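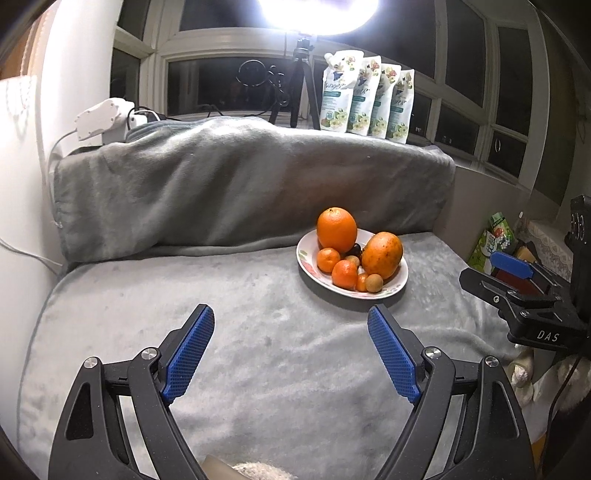
How to Read a Joint Communiqué

Start at the bottom. The last paragraph says when the two sides will meet again, and if it gives no month, things went badly.

Next, grade the adjectives. "Cordial" means lunch was served. "Frank" means voices were raised. "Candid and in-depth" means they missed lunch.

Then pull up last year's text and compare the two line by line. Ignore what was added. Look for what got dropped, and check whether the other capital's version dropped it too. Mine ran 1,195 words in March; theirs ran 2,000.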